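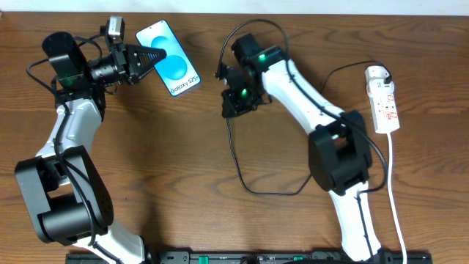 Figure 3. Two-arm tabletop station. The left gripper is at the "Galaxy S25+" item; the right gripper is empty.

Category: Robotics / Safety and Good Practice
Last updated: November

4. Bench rules for two-arm tabletop stations

4.1 Scope and starting point

The rules in this section cover small two-arm stations of the kind shown in Figure 3: light arms on a shared base, a flat work surface, and everyday objects placed within reach. They were drafted at Marero and then tried at Brukine, where the arms were of a different make and the operators had never seen our notes. We were delighted by how much carried over. Most of the wording that failed at the second site failed in the first few sessions, and the replacements have stayed in use at both sites.

Machine safety standards remain the first thing to read when a station is set up, and nothing here replaces a proper risk assessment. Our interest is in the layer underneath, the small daily habits that a risk assessment mentions in one line and then leaves to the people at the bench. Where does the loose cable go? Who says the arms are live? What does "the gripper is clear" mean when the other arm is still touching something? These questions came up constantly in the 383 sessions we reviewed, and we found them far more interesting than we had expected to!

4.2 The cable rule

Cables on a tabletop arm do two jobs badly at once: they need slack so the wrist can turn, and the slack ends up somewhere in the workspace. On the right arm in Figure 3 one cable goes over the wrist in a wide loop and another drapes across the table toward the elbow joint. Both are the sort of thing the rule has to deal with, and a rule that simply says "keep cables off the table" would be broken by any station that needs its full wrist range.

The first draft did say that. Operators at both sites followed it by tying cables tight to the links, and we then logged more connector complaints than before. Nesrin Güler proposed the present wording:

Rule 1. A cable may rest on the work surface only if it stays outside the marked object zone in every pose used by the task. Before the first run of a session, move each arm by hand or at low speed through its widest poses and watch the cable the whole way.

The second sentence matters as much as the first. A cable that looks fine at the home pose can sweep a surprising area once the elbow folds, and the check takes less than 90 seconds for both arms. We now do it before switching on any recording, with the objects already laid out, so that the sweep is judged against the real layout.

Supply cords have their own clause. The cord between an arm and its outlet should leave the work area by the shortest side, and the power switch must stay within reach of a seated operator without leaning across the arms. A power strip at the edge of the table, as in the figure, is acceptable under the rule as long as no arm pose used by the task can reach it. Ataberk Baysal argued for banning strips from the surface altogether. We tried his version at Brukine for part of the study, and it worked well on benches with a back rail, but on open tables the strips went to the floor and the switch went out of reach. The clause now leaves the choice to the site and asks that it be written down on the station card.

4.3 What an indicator may be taken to mean

Both wrists in Figure 3 carry a green light, and there is another on the right gripper. Lights like these are wonderful to have, and they are also easy to read too much into. We asked operators in a short survey what a green wrist light told them. The answers included "powered," "connected," "ready," "safe to touch," and "not moving." On the hardware used at Marero only one of these was correct, and it was not the most popular.

Rule 2. Each light color and pattern must be listed on the station card with its exact meaning, in the words of the maker's manual. No light may be used as the sole sign that an arm is safe to approach.

Rule 3. The person at the controls says "hands in" or "hands out" aloud before anyone reaches onto the table, and the second person repeats it.

Rule 3 sounded fussy when Taner Gezer first read it to the group. It has since become the rule that visitors pick up fastest, and in our review the repeated call was present in 351 sessions. We are especially pleased that it survived the evening shift, when people are tired and the bench is often run by a pair who know each other well. Familiar pairs were the ones we worried about.

4.4 Contact with one arm, waiting with the other

Many tasks use the arms one after the other. One gripper works at the object while its partner holds position nearby, and the waiting arm gets very little attention from anyone. Early drafts had no rule for it at all. Tzu-hsuan Wei pointed out that most of our near misses involved the idle side – an elbow drifting under gravity compensation, or a held pose that was closer to the active wrist than the operator had judged from a chair.

Rule 4. An arm that is not in use for the current step must be held in a named waiting pose. The waiting pose keeps its gripper empty, leaves a visible gap of bare table between it and the object, and does not cross above the active wrist.

The gap has no fixed width in the rule. We started with a number and dropped it, as the right distance depends on arm speed and on the size of the object. Each site sets its own figure during the risk assessment and marks it on the card. Gaver, the small logging tool we use for session notes, has a field for the waiting pose, and sessions without an entry are returned to the operator before they are counted as complete.

4.5 Objects with names on them

Household and retail objects make a test far more lively than plain blocks, and we encourage their use. They do call for a little care in the record. A product name printed on the surface says nothing about weight, contents, or stiffness, and all three affect a grasp. A full retail box and an empty one can carry exactly the same print.

Rule 5. Log the printed name as read, and log mass and state (sealed, opened, empty, flat) as separate entries. If state was not checked, write "not checked."

Berenice Xolalpa tested this rule against the older Akgül notes, a set of 2,000 entries written before any of the present rules existed. The name field was nearly always filled in. State was left to the reader's imagination in a great many of them, and some of the puzzling grasp results in that set may well have an ordinary explanation that can no longer be recovered. "Not checked" is a perfectly good entry, and we would love to see more of it.

Orientation should be logged as well whenever an object lies at an angle to the table edge. We use a simple clock-face notation, read from the base of the station, with the printed text as the hour hand. It is coarse, but two people reading the same layout agree on it almost every time, and it can be called out in a second while the other person types.

4.6 Adopting the rules at a new site

Sites joining the study received the station card, the rules in their short form, and one afternoon of practice with a partner from an existing site. We recommend starting with Rules 1 and 3. They need no equipment, they show their value on the first morning, and they give a new group something to argue with – the arguments from Brukine improved every rule in this section. Changes to the wording are welcome at any time and are recorded on the back of the card with the initials of both operators present.

This site uses cookies to remember your reading preferences. Accept all | Manage settings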